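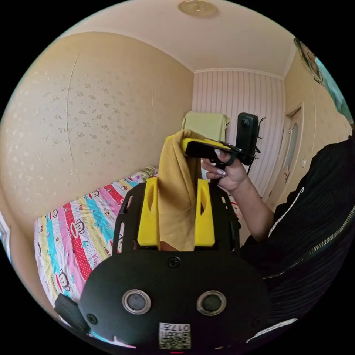
Hinlow Demonstration Group -- Minutes, June

Present: Andri Aigner (chair), Chaimae Bennani, Ehab Amrani, Hazem Benjelloun
Apologies: Wael Mansour
Start: 10 a.m.

1. Minutes of the last meeting
Accepted with one correction. The Diltow visit was moved, not canceled.

2. Recording totals
Ehab reported 3197 demonstrations of cloth tasks on the server. He still has to check the newest batch for dropped frames. Hazem asked that short takes be kept in a separate folder and not deleted. Agreed.

3. Folding by hand with two grippers
Chaimae went over the bedroom work. The operator holds one gripper in each hand and folds garments on the bed. T-shirts are the main item for now. She wants both sets of fingers kept in view during the grasp, and slower movement when cloth goes from one gripper to the other. 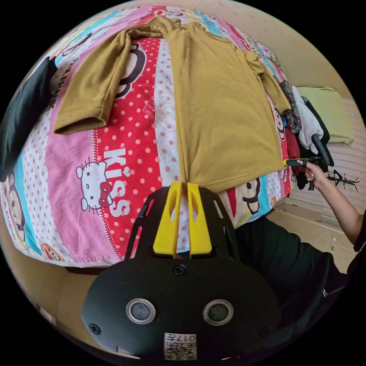 Yellow T-shirt laid out on the bed, one sleeve across the body.

Andri asked whether patterned bedding should stay in the set. Ehab was in favor -- the Dravitz policy was trained mostly on plain tables and does poorly elsewhere. Bedding stays. Starting positions of the shirt are to be varied more.

4. Operator guide
Hazem has a draft, two pages long. Section 3 on regrasping needs rewriting. Comments go to him by email.

5. Actions
Ehab: check newest batch, set up folder for short takes.
Chaimae: list of starting positions for shirts.
Hazem: revise section 3 of the guide.
Andri: new date for Diltow.

Meeting closed at 11:15 a.m.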